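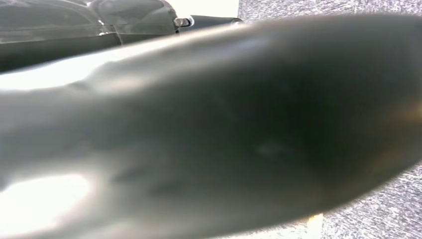 Vol. 4, No. 4, p. 137

Home Current Issue Archive Authors Search

21/12/2019
By Maximiliano Montecinos

3. Where the reminders go

I promised in the last section that I'd get to the messy part, so let's get to it. We had 94 people keep every reminder they wrote to themselves for four weeks, and I do mean every one: grocery lists, "call Mom," the back of an envelope with a locker number on it, a text sent to their own phone, ink on the hand (we took the participant's word for what the hand said). The Clutham group started in February and the Soto group came right after. Both groups got the same booklet and the same big padded envelope to stuff things into, and I still have most of those envelopes under my desk.

I went in thinking people would split up pretty cleanly. You'd have your paper people and your phone people, plus a small crowd who use both and feel a bit guilty. That's more or less what the older survey work leads you to expect, and it's what people say if you just ask them. On the intake form, nearly everyone named one place where their reminders live. Then the envelopes came back! A woman who had written "phone only" handed over a stack of sticky notes as thick as a sandwich. A man who swore by his pocket notebook had used it for the first few days, lost it in his car, and moved the whole operation to the calendar on his work computer without really noticing.

So I stopped sorting people and started sorting reminders. I want to spend a little time on how I did that, because the coding scheme took longer than the rest of the project put together, and a couple of readers of the early draft asked about it. Each reminder got a code for where it was written, one for what it was about, and one for how far off the thing was. That last one gave me fits. "Milk" has no date on it. Is milk today, or is milk whenever? In the end I went by the booklet, where people had jotted down when they meant to do the thing, and if the booklet was blank I left the reminder out of the timing tables. I know that throws away a lot of milk. I tried it the other way too, with every undated grocery item counted as "within a day," and the tables got fatter but the pattern stayed put.

The pattern goes like this. What a person reaches for has a lot to do with where they're sitting and what's already open, and much less to do with the kind of person they think they are. Reminders written in the kitchen were mostly on paper, even among folks who owned no notebook and claimed to hate clutter. Reminders written in a car (parked, I hope) were nearly all on the phone. Desks were the fun ones. At a desk you've often got several places to write within arm's reach, and that's where the same reminder was most likely to show up twice, in slightly different words. One participant had "ask re: deposit" on a sticky note and "DEPOSIT??" in an email draft, both from the same afternoon, and then forgot to ask about the deposit.

I started calling these doubles, and they're the thing I'd most like somebody else to go study. My first guess was that doubles were a safety net — you write it again so you'll be sure to see it. The booklets don't back me up very well on that. When we asked people about their doubles, a lot of them didn't remember writing the first one. It looks to me more like the first note simply stops counting once it's out of sight, or once the lid comes down or the screen goes dark. The Enache booklet has a page for "notes I meant to copy over," and that page was blank for almost everybody who had doubles, so copying on purpose can't be much of the story.

I should say something about Pellent, the list program that some of the Clutham people already had on their phones and computers. It's supposed to keep one list in step everywhere, so you'd think it would kill off doubles. In our sample the Pellent users had doubles too, only theirs were mostly between Pellent and paper. Please don't read a lot into that. They picked the program themselves, and people who go looking for a list program may be people with a lot to remember in the first place. I had no good way to pull those apart and I didn't try.

As for the desk setting itself, the combination that kept coming up in the booklets was the plain one in Figure 2: a phone in the hands and a computer close by.

Figure 2. Phone and open laptop at the same table.
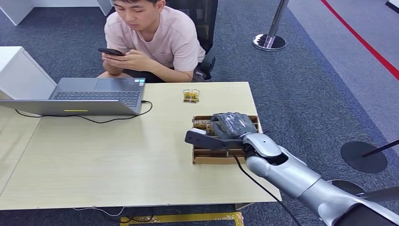
Jerome Evangelista read all this and told me I was being too quick to drop the safety net idea. His point was that forgetting you wrote a note doesn't mean you had no reason to write it, and that a person might double up out of plain habit because it had saved them once or twice in the past. He'd have asked people about times a double had paid off, and he thinks the booklet nudged them toward talking about the failures.

That's fair, and I went back and looked. The booklet question does say "Was there anything you forgot?" before it says anything about what you remembered, and if I ran this again I'd flip the order. I did find a handful of entries where someone was glad to have the second note. Most of those had to do with other people: a birthday, a ride to the airport, a borrowed casserole dish that had to go back. Solo errands hardly show up there at all. Maybe we back up the promises we've made to others and let our own dry cleaning take its chances, but with so few entries I'm not going to put a number on it.

One more wrinkle before the tables. Shared reminders — the list on the fridge that everybody in the house adds to — are left out here, since I couldn't tell from the handwriting who had written what, and half the time neither could the people who lived there. They get their own section next.

Contact the editors | Copyright 2019, the author | Back to top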